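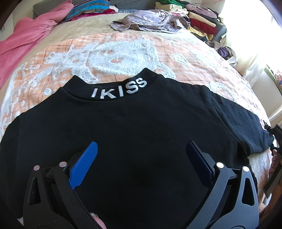

I love folding clothes, and I think more people would if they gave it half the attention they give to cooking. I mean really folding, on a bed, with room for both arms of the sweater to stretch out. You learn a garment that way. A black sweatshirt laid face-down with its sleeve running off toward the side of the mattress tells you more than it ever does on a hanger: the creases, the bits of lint, the brownish faded patch in the middle of the back where the cloth has had a hard life. And then up at the collar, in white embroidered capitals, IKISS, curving right along the neckline! You could own a thing like that for years and forget it says something.

My aunt-by-marriage, Sofia Petridis, taught me to fold when I was a kid staying at her apartment in January, when there wasn't much else going on. Face-down, always. Smooth it from the collar to the hem with the flat of your hand, bring in one side, lay the sleeve back down along itself, then do the other side and fold up from the bottom. She did it while talking about something else entirely, usually her neighbors, and her stacks came out as straight as library books. Mine leaned. They still lean a little and I don't mind.

What I want to argue for is the bed. The tidying shows love a table, or a drawer full of little upright parcels, and fine, those drawers look great. But a bed is the biggest soft flat surface most of us own, it's at a decent height if you kneel or sit on the edge, and it forces the issue (you can't go to sleep until the pile is gone). I tried a folding board for a while, one of those hinged plastic things, and every shirt came out the same size and I was bored stiff by the fourth one. It's in the hall closet now under the beach towels.

I'd also like to say a word for black sweatshirts in particular. People are hard on them. They show every speck, they fade in odd places, and the minute they do, somebody says it's time to get rid of them. Please don't! A faded patch is just where the cloth has gone soft and easy. Go over the lint with a damp hand or a strip of tape, turn the thing inside out for its next wash, and keep wearing it. My friend Iresha Amarasinghe once weeded her closet down to 54 pieces and was very proud, and then spent a whole winter borrowing my sweatshirts.

I fold with the radio on, never with a show, and I do the heavy stuff first while I still have some patience. Sweatshirts, then jeans, then T-shirts. Socks go last and usually don't get matched until I need a pair. A full load takes me nearly 2 sides of a record if I go slowly, and I do like to go slowly. There's a cold window behind me, a warm pile in front of me, and for that long I don't have to decide anything except which sleeve to do next.

So clear the bed tonight and put on some music. Start with the biggest sweatshirt you've got.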